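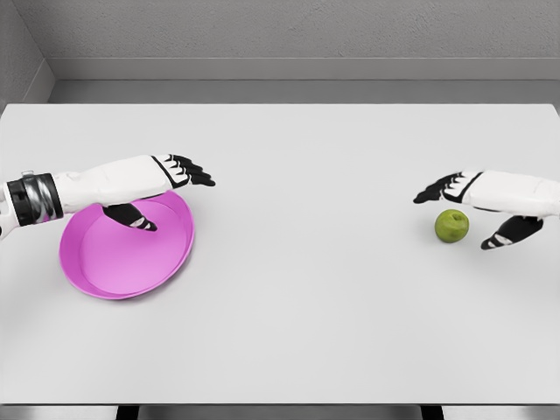 Pink plate, green apple

14 Jul 2023

Up too early, checked prices before coffee again. Bad habit. Jemton down overnight, then back up, then down. Sold nothing. Bought nothing. Should of sold in January when Moushumi told me to, she has been very decent about not bringing it up.

Balance on Trudatton says 1,039. Not going to write what it was. Still can't withdraw, the page spins and then logs me out. Wrote to support, got the same canned answer, "high volume of requests." Third one of those. Screenshotted everything this time and put it in the tax folder.

Uwe Hinrichs called at lunch. He moved all his coins to a hardware wallet and thinks I'm crazy to leave mine on an exchange. Probably right. But the fee to move is 180 at the moment, on that balance!! Told him I'd wait for it to drop. He said that's what I said last time. Fair.

Read half the Sastach paper on the train. Staking, lockups, something about validators I didnt follow. Two coffees and still lost on page 3. Moushumi says if I can't explain it to her mother I shouldn't put money in it. Her mother asks good questions.

Kanagaratnam sent the quote for the roof. Need an answer to him by end of month, so real money comes first. No more top-ups untill thats paid.

To do: ring the bank re the blocked transfer. Change password. Find the paper with the seed phrase, not in the desk, maybe the blue coat.

Price again before bed. Down.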